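Greleck Toy Move Kit — box, tray, tape

Shop > Packing & Storage > Small Kits

Item 46. Ships flat. In stock again from September.

One corrugated cardboard box, plain brown, fold-in bottom panels. One black tray, shallow, raised edge all the way around. 2 rolls of beige paper tape. Label sheet. That's the kit.

Made for toys, desk stuff, kids' shelves, the odd-shaped small things that never go in a big carton right. Bath toys, candy tins, capsule prizes, chunky blocks. Sort on the tray, then load the box.

How it goes together
Fold the bottom panels in, long ones last. Tape the outside seam, one strip down the middle and one across each end. Leave the front flap up while you load so small stuff doesn't roll out. Heavy pieces first. Lumpy soft ones go in the corners. Close, tape, label on the short side.

Works fine on a bed or a table. Put a blanket down if your table scratches — the tray is hard plastic and will slide on bare varnish. 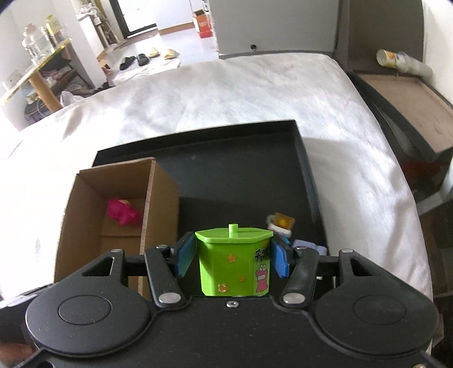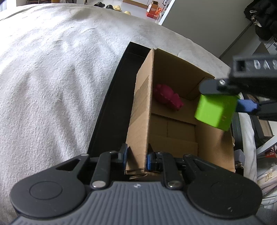
Greleck tray with the green lidded container (first photo); box open and loading, magenta toy already in the corner (second). Toys not included.

Specs
Box: single wall, brown inside and out, no print
Tray: black, wipes clean, not food safe
Tape: paper, tears by hand
Label sheet: white, matte, takes pen or marker
Load: 900 grams spread evenly in the tray. Box takes more, see the leaflet
Assembly: a few minutes, no tools

Good to know
Containers with a lid and a knob on top — check the height before you close the flaps. If the knob pushes up on the cardboard lay it on its side and put a strip of tape accross the lid. Don't tape over printed stickers or painted designs, it will lift them. Use a scrap of paper under the tape.

Tray doesn't nest inside the box once the bottom panels are folded. Stand it up alongside, or lay it flat on top of the closed box and run one strip over both. Zullo tray (sold seperately) is narrower and does fit inside.

Box can be flattened and used again. Slit the tape, don't pull it. Keep dry.

Which size?
Greleck is the small one. Providham is the same box but deeper, better for board games and picture books. Furtado has two layers with a divider, no tray. All three use the same tape and the same labels so you can mix.

Shipping and returns
Orders in before 2 pm leave same day. Unused kits can come back flat with the tape still sealed. Opened tape we can't take. Crushed corner on arrival? Send a photo, we replace the box only, you keep the rest.

Questions on bulk orders go to Mirela Sampaio at the sales desk. Missing parts or a leaflet in large print, ask for Lawal Nwankwo in the stock room. Order number in the subject line please.

Also in Small Kits: spare label sheets, Zullo tray, paper tape refill, Furtado divider set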